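Usa Nakpan bakes 100 loaves of rye a week in a rented kitchen in Zirnari, and she sells most of them before nine in the morning. She began three years ago with a starter from Grigoris Spanos, who ran the bakery on Prina Street until he retired. 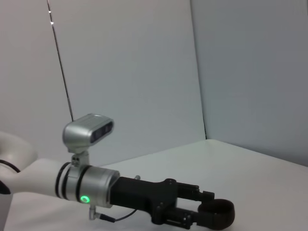
FOOD & DRINK

Spanos kept his starter stiff and cool. Nakpan keeps hers wetter and feeds it twice a day, at five in the morning and again after lunch. The flour comes from the Boonchu mill, which grinds to order and delivers on the first of the month. In August the kitchen gets hot, so she cuts the second rise short and shapes the loaves in the dark.

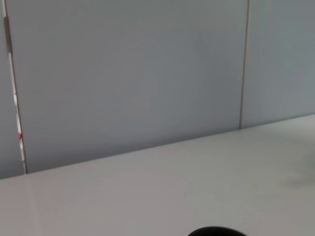 The bread is dense and a little sour, with a crust that softens by the second day. She tells customers to wait until then before slicing it. Few do. Spanos still comes by for a loaf and says it needs more salt.

Her costs went up last winter, when a new oven door and a repair to the vent came to $1,767. She raised the price of a large loaf by a quarter and left the small one alone. Orders for the weekend close at noon the day before.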